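Bench notebook, 15 December 2023
Cloth station: what to buy before the February order

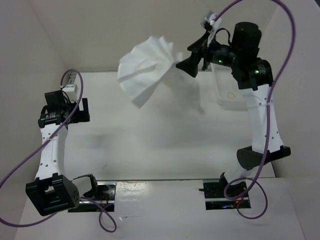
Where we are

Two arms, one white box, one crumpled white cloth at a time. I sat down this morning meaning to write a shopping list and ended up with three pages of grumbling, so this is the cleaned-up version for Niilo and whoever else opens this book.

The money first. Milagros Rivas says we can put in one order before the year's budget closes and a second one in February, and that the February one is the bigger of the two (she wouldn't give me a number, I tried!). So anything small that we keep tripping over goes in now, and anything that needs a quote waits.

Cables

Purple cable is everywhere. It's fine when the arms are up and doing something, but there's a lot of slack down by the bases and I spend too much of my day nudging loops away from the elbows. We tie it to the links and then want it somewhere else a week later, so I'd like the reusable straps this time. Niilo wants shorter cables altogether. I went back and forth with him on it and I think he's half right: shorter for the run at the base, same length as now up to the wrist, or we'll lose reach. Ask Vatlow if they cut to length. Their catalog only shows the standard sizes, and last time I called I got put on hold until I gave up.

Order now: straps, 12 of them, plus 2 spare purple cables in the current length so we aren't stuck while we argue.

Grippers

The black fingers are okay on a bunched corner. With a thin cloth like this you get a big pleated fan hanging off the pinch, and then the other arm has to find an edge in all that. I'd love softer fingertips to compare. Solanki sells a pad set and Futthorpe sells whole replacement fingers, and the Futthorpe ones cost a good deal more. My vote is pads first. If they peel off, we've lost very little and I'll stop asking.

Niilo's note, copied from the whiteboard before it got wiped: "buy for both arms or don't bother." Fair. Four pads, then, and spares if they come in the same packet.

Spare joint module

The one I keep losing sleep over. We have no spare. If an elbow goes, the station is down until the part shows up, and Irance quoted us around 8 weeks when I asked in the fall. I know it's the most expensive line here and I know Milagros will look at me over her glasses. I'd still put it at the top for February. One spare covers either arm if we stick with the elbow size. Must check the wrist modules too, I've been assuming they're different and have never looked at the part numbers side by side.

Lights and the box

White cloth on a white floor with white walls, what were we thinking. There's a patch of glare on the front surface between the mounts, and the shadows go soft and gray right where I'd like a clean outline. Things to price:
- matte gray sheet for the floor (cheap, could be cut here)
- a diffuser for the overhead light
- colored cloths, in case changing the cloth is easier than changing the box

I'd start with the cloths. I need a fresh stack anyway, the edges on the thin ones get ragged and see-through. Same weight if we can find it, please, a heavy dish towel hangs completely differently and I don't want to redo all the grasp settings.

Not buying

A third arm. Yes, it came up again. No room in the box, and I can't keep the cables tidy on the pair we've got.

To do
- email Vatlow about cut lengths, don't call
- get the Solanki pad price with shipping
- written quote from Irance for the elbow module, ask how long the quote stays good
- Niilo to measure the floor for the gray sheet
- wrist part numbers!!
- small order to Milagros before lunch tomorrow, she's out after that

Later, same day: Solanki answered already. The pads come as a pair, so that's two packets and no spares. Adding a third packet.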